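30\. April 2025

Seit Bravwood seine neue Kücheninsel bewirbt, höre ich überall das Wort »zeitlos«. Zeitlos sei vor allem Weiß, am besten glänzend. Ich habe da meine Zweifel.

Meine erste weiße Hochglanzküche kam von Vainio und war angeblich auch zeitlos. Nach vier Jahren hieß die Serie anders, nach sechs gab es keine passenden Griffe mehr. Für eine einzige Ersatzfront wollte man 465 Euro, Lieferzeit 15 Wochen. So viel zur Ewigkeit.

Im Prospekt von Tikach steht jetzt, die Oberfläche sei »pflegearm«. Gemeint ist wohl, dass man sie ständig abwischt, aber mit wenig Druck. Bestwood wiederum verlangt für die lackierte Variante etwa 2000 Euro Aufpreis gegenüber der matten. Auf meine Frage, was daran haltbarer sei, bekam ich im Studio eine Farbkarte mit 51 Tönen in die Hand gedrückt. Die Hälfte davon hätte ich ebenfalls Weiß genannt.
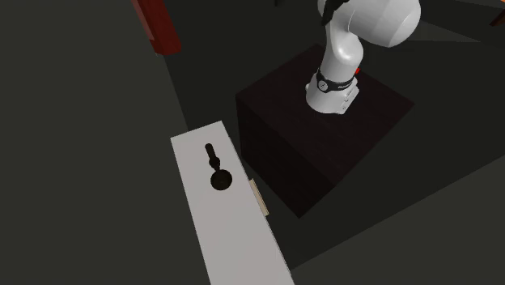 Glanz verkauft sich eben über Bilder, und in gerechneten Bildern hat noch kein Lack Kratzer bekommen. Das Licht kommt von dort, wo es gut aussieht. Bei dem weißen Roboterarm auf seinem fast schwarzen Sockel leuchtet die große runde Kappe so sauber, wie es meine Schranktüren nie getan haben. Bei denen sah man morgens gegen das Fenster jeden Fingerabdruck.

Im Mai muss ich mich entscheiden. Bis dahin liegt ein mattes Muster neben der Spüle und bekommt jeden Tag Kaffee ab.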